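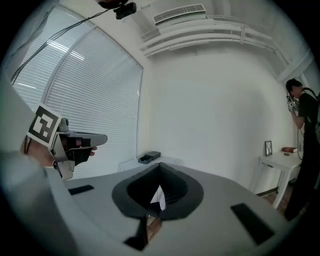
Vol. 4, p. 80

March 24, 2019

Finally, finally a day warm enough to leave the back door open! I dragged the seed trays out onto the step after breakfast and the tomatoes from February look leggy but alive, which is more than I can say for the peppers (three came up, and one of those has since keeled over). I'm blaming the windowsill.

Drove over to Innes for compost before lunch and took the long way back past Drernwood, where the daffodils along the bank are all out at once. I pulled over just to look at them for a bit and ate half the cheese roll I'd bought for later. No regrets.

Spent the afternoon on the pea bed. The soil's still heavy as pudding down at the fence end so I only did the top part, two rows, and my back let me know it by 4. Then a long bath and the rest of the roll, and I got 3 chapters into the library book before I noticed it was dark out.

Need to remember: twine, slug stuff, and call Lusside about the rain barrel, they said they'd have the green ones in again by now. Soup tomorrow if I can face chopping all those leeks.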